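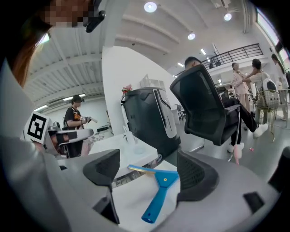 Figure 3. A T-shaped squeegee between the finger pads of a hand-held gripper at the Ostholm site.

5.2 Pose jumps near the sinks

The most exciting fault we found was also the smallest! Of 1,159 squeegee demonstrations, 821 passed our tracking check. In almost 300 of the rest, the logged gripper pose jumped sideways by several inches and then snapped back. 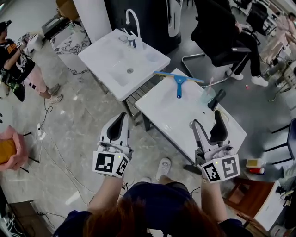
Replaying the logs made the pattern wonderfully clear: the jumps bunch up when both grippers are close together, and the tracker swaps left for right. A policy trained on the raw set drove the Rovico arm into the basin rim in 6 trials, and the force limit stopped it each time. We now reject any swap before training.

Related articles
Matić and Vondráček: Force limits for wet-area arms
Subramaniam: Marker mix-ups in two-handed tracking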